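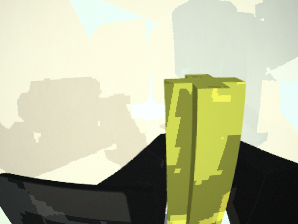 The Color That Won't Sit Still

By Callum Bloxham
October 17, 2022
Last updated: 4:12 p.m.
9 min read

The first batch of the day at the Eltodach dye works goes into the vat before six. By the time the office staff come in, the cloth has been lifted, rinsed and hung, and someone is standing under a lamp with a swatch in each hand, trying to decide whether they match.

With most colors this takes a minute. With chartreuse it can take the whole morning.

Eltodach dyes wool and cotton for furniture makers. Its shade book has 288 colors in it, and the yellow-greens fill fewer than two pages. They also account for more returned cloth than any other group in the book, according to Renske Aldous, who runs the color room. She has worked there long enough to have seen chartreuse come into fashion twice and go out once.

"People order it from a screen," she says. "Then it arrives and they put it in a north-facing room and call us to say we sent olive."

Often the cloth is the same color it was when it left the building. Yellow-green sits close to the part of the spectrum where the eye is most sensitive in daylight, and people pick up small shifts there that they would miss in a dark blue. A little less light and the yellow drops back. A warm bulb brings it forward again. Two pieces that match at a window may look like different products under a ceiling lamp, a problem dyers call metamerism.

The name comes from the French liqueur, which gets its tint from herbs. It moved over to clothing and paint in the nineteenth century, and nobody has ever quite agreed on where it begins and ends. Some paint charts put it nearer to lemon. Others push it toward moss. Aldous keeps a drawer of samples sent in by customers, all labeled chartreuse by whoever sent them, and no two are alike.

Before synthetic dyes, a good green usually meant two baths. Cloth was dyed yellow, often with weld, and then dipped in blue, or the other way around. The yellow tended to fade first. That is why the leaves and grass in many old tapestries now look blue. A yellow-green needed only a light touch of blue, so the balance was easy to lose.

The modern process is more reliable but still fussy. At Eltodach a trial piece is made first, using 100 grams of cloth. If it passes, the recipe is scaled up. Water matters, and so does the rate at which the bath is heated. Wool from a different supplier may have a creamier base, and that alone can throw a pale shade off.

"Gray hides a lot," Aldous says. "This doesn't hide anything."

Some buyers have given up asking for a perfect match. Rivau, a small upholstery shop that buys from Eltodach, now tells its customers to order all the fabric for a room at once, with spare for repairs. Its owner, Thea Mansour, learned this after a job for a hotel bar. She had covered 48 chairs and needed cloth for two more. The second roll was within tolerance on paper. In the room, anyone could pick out the two new chairs from the door.

"We moved them to the corridor," she says. "They looked fine out there."

Mansour still likes the color. She has a chartreuse armchair at home, beside a brown bookcase, and says it works because there isn't much else around it. Her advice to customers is to borrow a large sample and leave it in the room for a few days, including an evening with the lamps on. A square the size of a playing card tells you very little. Eltodach will lend out a yard at a time for a deposit, though Aldous says some of them don't come back.

Demand has been rising again. The works ran 200 pounds of yellow-green wool last month, most of it for sofas, and has more booked for December. Aldous puts it down to people getting tired of gray. She doesn't expect it to last, but she said the same thing the previous time and was wrong by several years.

In the color room, the morning's swatches have been moved from the lamp to the window. The new piece is a shade too yellow. Aldous writes a number on the tag – a very small correction to the blue – and sends it back down to the vats to be run again after lunch.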